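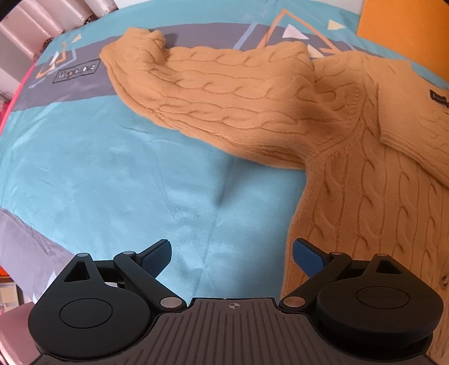

Ulstead, March

Washing and storing woollen knitwear at the end of winter

Residents' Information Service, Household Advice Sheet 7

This sheet explains how to wash, dry and store woollen jumpers and cardigans before the warmer months. It applies to garments made wholly or mostly of sheep's wool, including heavy cable-knit styles, and to blends in which wool is the main fibre. Cashmere and mohair may be treated in the same way, with additional care at the washing stage. Garments marked "dry clean only" should be taken to a cleaner.

Woollens should be clean before they are put away. The larvae of clothes moths feed on the fibre itself, and they are drawn most strongly to areas marked by perspiration, skin oils or food. A jumper which has been worn only once or twice may look clean and still carry enough residue to attract them. Small marks may also darken over several months in storage and become difficult to remove.

What is required

A basin or clean sink large enough for the garment to move freely
A liquid detergent suitable for wool
Two large bath towels, preferably white or colourfast
A flat drying surface, such as a mesh rack
A soft clothes brush
A fabric comb or bobble remover
Lidded boxes or zipped cotton bags for storage

Biological detergents should not be used. The enzymes they contain are intended to break down proteins, and wool is a protein fibre. Fabric conditioner is unnecessary.

Checking the garment

Read the care label first. The washtub symbol with a hand indicates hand washing; a washtub crossed through means that the item should not be washed in water at all. Where the label has faded or has been removed, treat the garment as hand wash only.

Spread the garment on a bed or table in good daylight and examine both sides. Attention should be given to the cuffs, the underarms, the neckband and, on cardigans, the strip which carries the buttons. Loose buttons should be secured before washing. Small holes should be mended at this stage, as the movement of water and the weight of wet wool will enlarge them. A hole of the size of a match head can be closed with a few stitches in matching yarn, worked from the inside.

Take three measurements with a tape and write them down: the width across the chest, the length from shoulder to hem, and the length of one sleeve. These will be needed when the garment is laid out to dry.

Bobbles should be removed while the wool is dry. Hold the fabric taut with one hand and draw the comb lightly in a single direction. On cable patterns, work along the line of the cable and not across it, and do not press on the raised parts. Electric bobble removers are not advised for heavily textured knits, where the blade may catch a raised strand.

Washing by hand

1. Fill the basin with cool or lukewarm water, no warmer than 30 degrees. Add the detergent in the quantity given on the bottle and stir until it has dispersed.

2. Turn the garment inside out, fasten any buttons and lower it into the water. Press down gently until the whole garment is soaked.

3. Leave it for ten minutes. Press and release the wool a few times with flat hands. Do not rub, twist or scrub. Heat and friction together cause felting, and felted wool cannot be restored.

4. Drain the basin before lifting the garment. Support the full weight with both hands when moving it. A heavy jumper lifted by the shoulders will stretch under its own weight.

5. Refill with clean water at the same temperature and rinse. Repeat until the water runs clear. Dark or strongly coloured garments may release a little dye in the first wash, and should always be washed alone.

Washing by machine

Where the label permits machine washing, select the wool programme and place the garment in a mesh bag. The drum should be no more than one third full. Choose the lowest spin speed available and remove the garment promptly when the programme ends. A "delicates" programme is not always a suitable substitute — on some machines it uses warmer water and a longer spin.

Removing water

Press the garment against the side of the basin to release the first of the water. Lay it flat on a dry towel, roll the towel up from one end with the garment inside, and press firmly along the length of the roll. Unroll and repeat with the second towel. Thick cable knits hold a great deal of water and may need a third. Wool should not be wrung out at any point.

Drying

Lay the garment flat on the rack, right side out, and ease it gently to the measurements taken earlier. Bring the sides of the ribbing together at the cuffs and hem, as these areas spread when wet. Straighten the neckband and smooth the button band with the fingers.

Dry the garment at room temperature, away from radiators and direct sunlight. Turn it once when the upper side feels dry. Heavy garments commonly need two days or longer, and a thick seam may remain damp when the rest is ready. Do not tumble dry unless the label states that this is permitted. Woollens should not be dried on a hanger or pegged to a line by the shoulders.

Folding

Place the garment face down. Fold each side towards the centre, bring the sleeves down along the back, and fold the body in half or in thirds according to the size of the box. Place the heaviest items at the bottom. Boxes should be filled without force, so that the knit is not crushed over the summer.

Storage

Choose a cool, dry and dark place. Lofts are often too hot in summer, and garages are often damp. Vacuum the inside of the drawer or wardrobe, including the corners and the gap behind the runners, before anything is placed in it.

Cedar blocks and lavender bags may discourage adult moths, but they do not kill eggs or larvae and should not be relied upon alone. Cedar loses its scent over time and may be lightly sanded to renew it. Where moth traps are used, they serve chiefly as a warning; a trap that fills quickly indicates that the contents of the wardrobe should be inspected.

If moths have been found

Remove all woollen items from the affected area. Shake and brush each one outdoors, paying attention to seams and the undersides of collars. Items which cannot be washed may be sealed in a plastic bag and kept in a domestic freezer for two weeks. Allow the bag to return to room temperature before it is opened, so that moisture does not settle on the wool.

Open the boxes once in midsummer, refold each garment along different lines and replace any scented blocks. In autumn, air the garments for a day before wearing them.

Printed copies of this sheet are available from the Ulstead information desk on request.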